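Teaching Robots to Fold, One Bedroom at a Time

Naima Hamdy keeps a stack of dish towels on her desk at Ateck, and she will hand you one the minute you sit down. Fold it, she says. Then she asks how you knew where to pinch. Most people have no idea, and that gap is what her team has spent two years chasing.

The method they call Plisix skips the robot at first. People carry a gripper through their own homes and do ordinary chores with it, while a camera on the tool records what the fingers see. A robot arm fitted with the same fingers learns from those recordings later. It's a wonderfully simple idea — and the results are exciting!

The first model, trained on 4,000 folds from a single lab table, did fine on that table and fell apart everywhere else. So the team collected another 4,000, this time spread over 128 homes. Same amount of practice, far more variety.
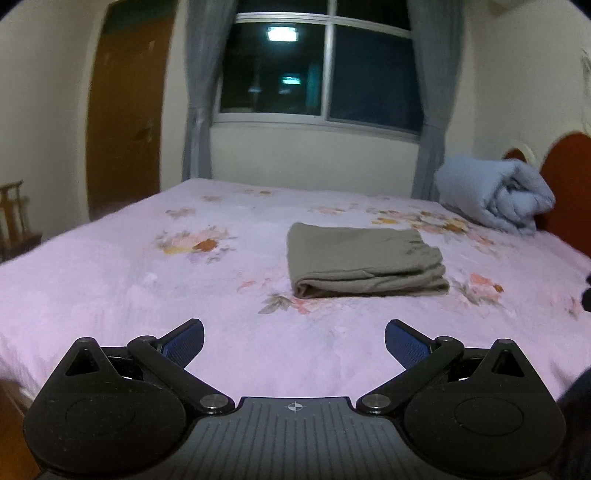

Taha El Ouafi, who ran the tests, thinks bedrooms made the biggest difference. Mattresses give when you press on them, patterned sheets confuse a camera, and evening light is nothing like lab light. In seven homes the robot had never visited, the new model finished most of its folds. The old one rarely got past the first crease.

Fitted sheets still beat it every time. El Ouafi has a pile of them waiting, and he plans to start on the corners in September.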